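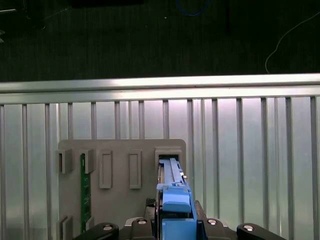 Wrist camera view at the fixture board, black fingers fitted.

**Wrist camera loses the card edge near the rail – change the fingers, the camera or the exposure?**

Posted by **Şükran Şimşekoğlu**, November 20, 2024

I am comparing two grippers on the same arm for a small insertion bench. The task board is grey plastic and stands upright in front of a slatted metal panel. It has clip blocks that hold a narrow green circuit board on its long edge, two empty slots beside it, and a receptacle for a ribbed blue plastic part.

Gripper A is the Heden parallel unit with the black rounded fingers. Gripper B is the Histenus, which has longer fingers and a softer pad. The camera is the same in both cases and sits on the same bracket at the wrist. The controller is a Taşdemir box, firmware from April, position mode only.

What I see so far:

- With A, the grip on the blue part is repeatable, but the fingers and the central housing fill the bottom of the view. The lower end of the board is out of sight when the tool is at insertion height.
- With B, the housing sits further back, so I get more of the board. The pad gives, and the part tilts under load. I have not got a good figure for the tilt.
- With both, the horizontal rail behind the board throws a bright band of light across the picture. Auto exposure reacts to it, the grey slots go flat and the edge finder drops out.

Exposure is fixed at 4000 microseconds for the runs where I switched auto off. At 500 the rail is fine but the board is too dark to use. I ran 8 insertions per setting, which I know is few.

Is it worth moving the camera, or should I settle on a gripper first and deal with the light afterwards? I would like to keep A if possible. Swapping fingers on B takes two people the way our flange is made.

---

**jerk_limited**

Settle the light first. You are comparing grippers through a camera that changes its mind, so the results will not mean much.

Fix the exposure between your two values and add a diffuse lamp from the side. Leave auto gain off as well as auto exposure; on many cameras they are separate settings and people only turn off one. Then put a strip of matt black tape along the rail. If the edge finder recovers with the tape on and nothing else changed, you know the rail was the cause. You can also set a region of interest that stops short of the rail, but that only helps if your metering follows the region. Check this before relying on it.

Grey slots on a grey board are a poor target in any case. The raised outlines only show up through their shadows, so a low lamp from one side will do more for you than a brighter one from the front. The green card is much easier. I would locate the board from the card and take the slot positions from the drawing.

On the blocked view: raise the approach point, take the picture there, and do the last stretch blind on the stored pose. Position mode is good enough for that if the board is bolted down. If it can shift, you need force sensing at the wrist, and neither gripper gives you that.

---

**Ostler**

Get a better camera. Had the same thing and a new one sorted it.

---

**m_penrose**

I disagree with part of the first reply. Going blind for the last stretch works for the card, less well for the blue part. It is long, and any tilt in the grip shows up at the far end. With the soft pad on B you would be blind exactly when the error is largest.

My order would be:

1. Tape the rail and fix exposure and gain.
2. Repeat the runs with A only, with more insertions than you have now.
3. Turn the camera bracket so that it looks past one finger. You lose some symmetry and must redo the hand-eye calibration, but you may get the bottom of the board back.
4. Try B with hard pads, if the maker sells them.

We use a Jerkby bracket with a slotted foot for step 3 – it holds its angle well enough, though the screws want checking after a crash. Record the opening width at each grasp too. On the ribbed part the fingers can land on a ridge or between two, and the width will show you which.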